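Retail Operations, Week 4: Shelf Life and the Back Room

Stock goes off at its own pace and has never read your sales forecast. Last week we looked at ordering. This week we look at what happens when you order too much, as Nita Foods did one August with 3,000 packets of crisps and a spell of rain.

Two terms to learn. "Use by" concerns safety. "Best before" concerns quality, and causes most of the arguments at the till. A biscuit one day past its best before date is still a biscuit. 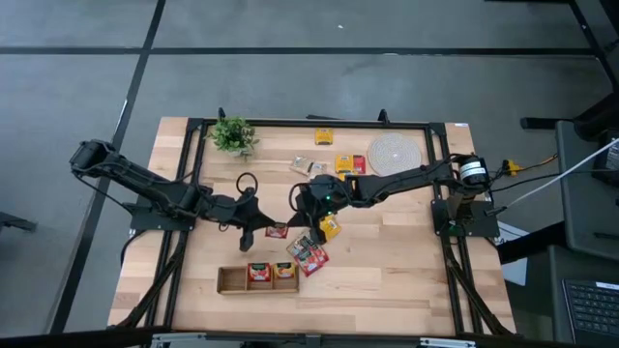 What does first in, first out mean on a shop shelf?

Older stock goes to the front and new deliveries go behind it. Customers know this too, and reach for the back.

Worked case: Gomero Stores holds 50 cases of a snack bar and sells 12 a week. The remaining life is three weeks, so 14 cases will be left over. Cut the price in week one, while there is still some life to sell. Gomero waited until the last Friday and took 40 per cent off, which cleared the shelf of everything except the snack bars.

Seasonal lines are harder. Ramadan moves earlier each year by the ordinary calendar – last year's order dates are no guide.

Reading: Hernetti case, parts one and two. Bring a calculator.

Retail Operations course office, ground floor | Back to top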